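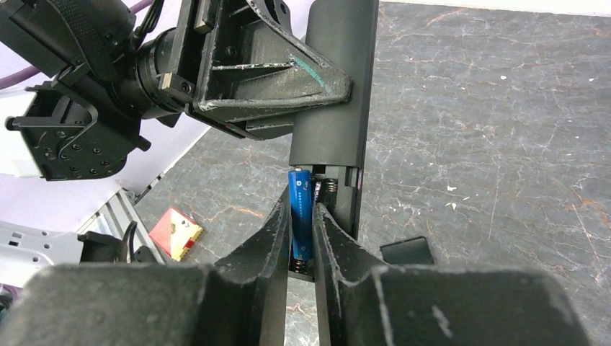 Deposit deduction for worktop, is this normal?

Hyun-seo Yeom
2020-06-19

Moving out of a flat let through Catus and they want to keep £307 of my deposit for the worktop. Dull rings by the sink, plus a patch where I think lemon juice sat overnight. My fault, fair enough. But I've been there three years and the check-in report just says "worktop, good". The surface is marble, you can see that much in the photo, and the inventory has it down as "stone effect". So they didn't even know what they had! Nobody gave me anything about sealing it or what to clean it with. I used washing up liquid mostly, sometimes a bathroom spray. Do I have to pay the lot? Checkout was quick, the clerk wrote "staining throughout" and left. I've asked for the invoice and got a quote instead, from a firm called Seok, and it's for re-polishing the whole run including the bit behind the hob which is fine. Total on the quote is £415 so they say they're being generous. Got until July to answer. Any help appreciated, bit stressed tbh.

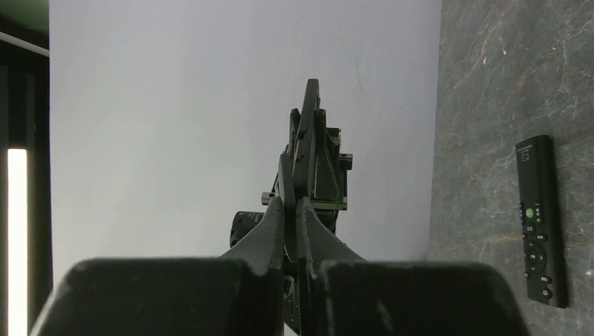
Clotilde Bailly

Don't agree to anything yet. Ask which scheme the deposit is in and tell Catus in writing that you dispute the amount. Keep it short. Something like "I accept there is some marking near the sink, I do not accept the full cost". If you can't settle it, use the scheme's free dispute service, and check the deadline on their site today because they do have one.

What matters is the check-in report against the check-out report. "Worktop, good" isn't much to go on, and if the inventory has the wrong material that helps you, it shows nobody looked closely. Did you sign it? Did it come with photos? If there are check-in photos get hold of them before you write.

They're also meant to allow for fair wear and tear. Three years of normal cooking is three years. A landlord shouldn't end up with a better worktop than the one he started with, so re-polishing the whole lot when the marks are by the sink is a stretch. Offer a part. I'd get your own quote for the sink end only and send it with the letter.

Dull rings are most likely etching and not stains, by the way. Acid eats the polish. Bathroom spray is often acidic, so leave that out of the kitchen next time. Bleach won't shift it so please dont try.

Ganar

had the same with my old place, bought a tub of Zimiteo polishing powder, wet cloth, small circles, took ages. Came up ok on the small rings, the big one you could still see if you knew. Landlord didnt notice or didn't care. try it on a corner first. if you've already handed the keys back then obviously too late, sorry

Hyun-seo Yeom

Thanks both. Keys went back already so no polishing. No photos at check-in that I can find, only the typed sheet, and yes I signed it. Have emailed Catus saying I dispute it and offered £58 for the sink end. Will see what they say. The scheme's name was in the tenancy agreement, page I'd never read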